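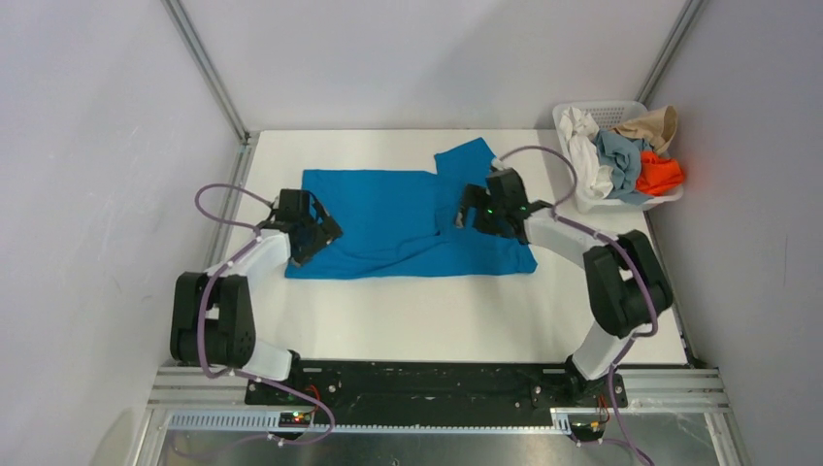

Keep the Laundry Room Open

In my building in Tralside the owner wants to close the common laundry room and give every apartment its own small machine. I am against this plan. A new machine costs 500, and my kitchen has no place for it. In Hinis, where I grew up, we washed together and we knew each other by the shirts. Here I learned half of my English while I waited for the dryer on Friday evening. The room has only 2 washers, it is true, and one is slow. Repair the slow one. I would gladly pay a little more rent for that.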